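Technical notes for the spring program at Nuttall Hall

Mar 17, 2019

The spring program at Nuttall Hall in Veltwood runs to four evenings of live music, one of them a double bill with a short film. The changes below apply to performers, front-of-house staff and anyone who has booked a seat in the side gallery.

Doors open one hour before the listed start. The hall holds 200 seated, or fewer when the stage extension is in place. The extension will be used for the Flemelura concert only. It takes out the first two rows, and tickets for that concert have been numbered from row C. Anyone holding a row A or B ticket from the earlier print run should exchange it at the box office before the night. The seat offered in exchange will be at the same price or lower, and the difference will be refunded in cash or to the card used.

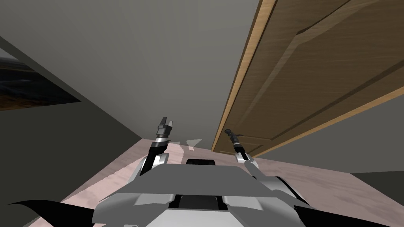
The sound desk has moved from the balcony to the rear center of the main floor. Engineers who worked here last September should discard their saved settings. The old position sat under the balcony return and gave a false reading below 200 Hz, which led most visiting engineers to cut the low end too far. The new position reads closer to what the audience hears from row F back. Seats next to the desk are sold as restricted view and are marked that way on the plan.

Visiting acts have 13 microphone lines on stage and 2 spare lines at the piano. Acts needing more should send a channel list with the signed contract. A channel list that arrives on the day will be met from whatever is free. Monitor mixes are limited to four. The Flemelura set uses all four, and the support act will share two of them without changes between sets.

The film on the double bill will be shown from a file. The screen drops in front of the drum riser, so drums must be struck before the film and reset after it. The interval has been lengthened to allow this. Sound for the film comes through the main speakers and will be checked before doors.

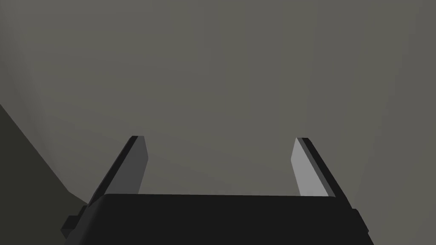
Load-in is by the yard gate on the Nerkton side of the building. The gate is narrow and vans longer than a standard panel van should unload on the street. Parking in the yard is for unloading only and vehicles must be out before doors open. The ramp has a lip at the top, and heavy cases should be taken up with a person at each end.

The piano is tuned on the morning of each concert and is not to be moved after tuning. Prepared piano pieces need written consent from the hall in advance.

The hearing loop covers the main floor from row C to row M. It does not reach the side gallery. Patrons who use the loop and have booked in the gallery can change seats without a fee while main floor seats remain.

Recording from the desk is available to performers as a stereo file. Bring your own drive. The hall does not keep a copy after the night.

The box office is open on concert days from noon until the end of the interval.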